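Potato chip canisters are the best free craft and storage supply there is, and I will happily tell anyone who stands still long enough! The tube is stiff, the lid snaps tight, and once you start saving them you find a use for every one.

**Clean it first.** Never soak the tube, it's mostly cardboard. Shake out the crumbs, wipe the inside with a barely damp cloth wrapped around a wooden spoon, then leave it open overnight (I do mine on Monday and fill them Tuesday). If it still smells of onion, drop in a spoonful of baking soda, put the lid on and shake.

**Spaghetti.** A long box of pasta slides right in. Cut the cooking time off the box and tape it to the side. 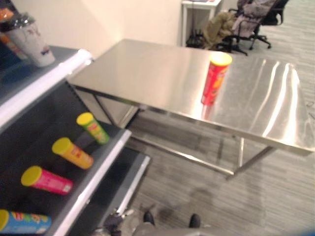
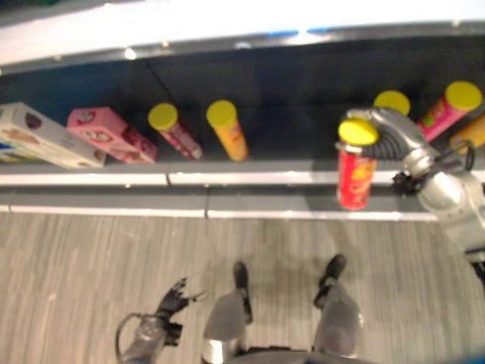
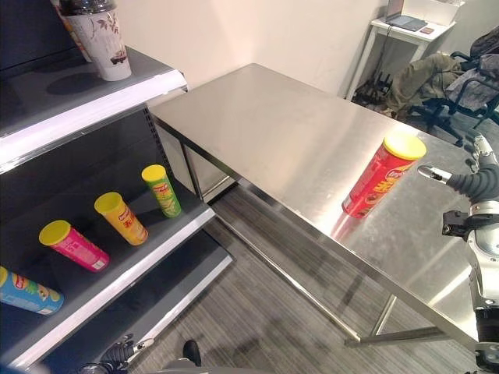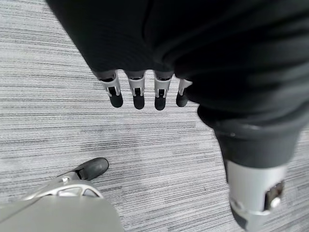 Drawer dividers are my favorite trick of the lot. Cut a tube into rings with a sharp utility knife, turning the tube instead of the blade, and sand the edges lightly. Rings 2 inches tall are perfect for socks, charging cords, even hair ties. Save the lids too, and don't worry about matching: the yellow ones, like the lid on the pink canister in the third picture, fit plenty of other tubes of the same width and make great coasters under a dripping bottle of oil. I've got 11 in the pantry doing just that.

**Knitting needles.** Push a circle of felt down to the bottom so the points don't poke through. Verena Camenzind from my Pusevine craft night covers hers in leftover wallpaper and they look gorgeous!

**Cookies for the mail.** Stack them back to back with a round of parchment between each pair, and crumple a bit more on top until nothing rattles. I sent a tube of gingersnaps to Trirkitz last November and every cookie got there whole.

**Plastic bags.** Cut an X in the lid, stuff the bags in so each one is looped through the next, and pull them out like tissues. Keep this one under the sink, well away from the pipe.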